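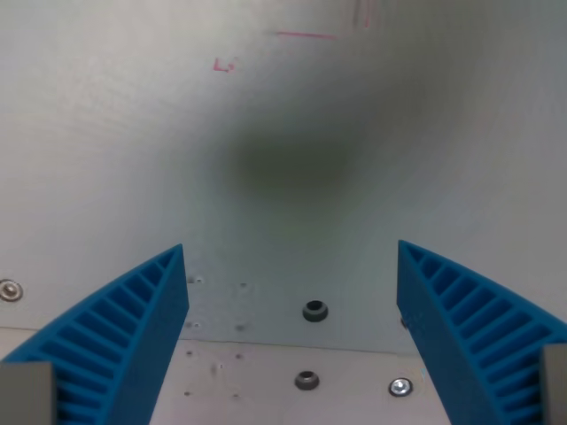
I have stopped polishing metal, and I think you should too.

I say this as someone who used to keep four different bottles under the sink for it. One was for the fridge door, one was for the hood over the stove, and I no longer remember what the other two were supposed to do, only that one smelled like oranges and the other gave me a headache. My old rental in Gelivbridge had a big plain sheet of metal on the kitchen wall, and I went at that thing every night like I was being graded.

What did I get for it? Swirls! Faint little curved ones, going around and around wherever my hand had been going around and around. You'd only catch them when the light came in low, around five in the afternoon, and then you couldn't stop seeing them. So I'd wipe again, harder, and put in a few more.

My friend Ekua Owusu cleaned restaurant kitchens for years before she went back to school, and she's the one who finally took the cloth out of my hand. Go with the grain, she told me, and if you can't see the grain, put the cloth down until you can. She also pointed out (kindly, but she did point it out) that half of what I was scrubbing at was a shadow. A brushed surface picks up whatever is standing in front of it and gives it back as a soft dark blur, and I had been rubbing at the blur of my own head.

I think about that a lot. A big pale metal surface is a terrible place to look for dirt. It's gray in one spot and nearly white in the next, and there's always some smudgy oval in the middle that may be grease or may be you. Walk two steps to the left and see if it follows you. If it does, go make dinner.

Now, I'm not saying live in filth. Grease is grease, and I still do a real wash with warm water and a drop of dish soap, then a dry towel, straight strokes. It takes me three minutes. But the shine! The idea that a working surface ought to look like it just came out of the plastic wrap, that's the part I can't get behind anymore. We don't ask it of wood. Put a knife mark in a cutting board and people call it character, and they'll pay extra for a table that somebody's grandfather beat up. Put one scuff on steel and the same people are on the phone about a replacement.

Ebenezer Amegashie, who lives across the hall from me now, did exactly that. He paid $501 for a new panel behind his range, and the old one had nothing wrong with it except that it looked used. I told him so at the time — he didn't ask — and we've had some version of the argument every month since. His side is that he looks at it every morning and he likes it to be nice. Fair enough, I guess. But he's already nervous around the new one. He puts a towel up when he fries eggs.

I'd rather have the scuffed one. I don't flinch when a pan lid knocks against a scuffed one, and I don't do that sideways crouch to check it against the window. The scratches I put in mine are all still there, and once I quit adding to them they sort of settled into each other, the way they do on the counter at a good diner.

The orange bottle is still under the sink, if anybody wants it. It's nearly full.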